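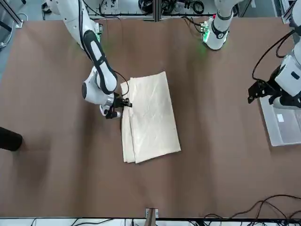 Cream cloth, folded.

I started making these Osach kitchen towels because I was so tired of the thin ones that just push water around the plate! Mine are a cotton and linen mix from the Gerkis mill, 180 grams to the square meter, and they get softer every time you wash them (the first wash is a bit stiff, so give them two before you judge).

You get a set of 4, all the same size, with a hanging loop sewn into one corner. I tried putting the loop in the middle of the long side last January and my customers did not like it one bit, so back to the corner it went.

Colors: cream, Junier blue, and Retamal, my rusty red. Please wash the red on its own the first time, it does bleed a little. Warm wash, low tumble or line dry, and skip the fabric softener.

They shrink a touch, mostly in length, and I cut them long to allow for it. If you're not happy, send them back within 21 days, even washed. Orders in before 2 in the afternoon go out the same day. Retamal is low right now, more on the way!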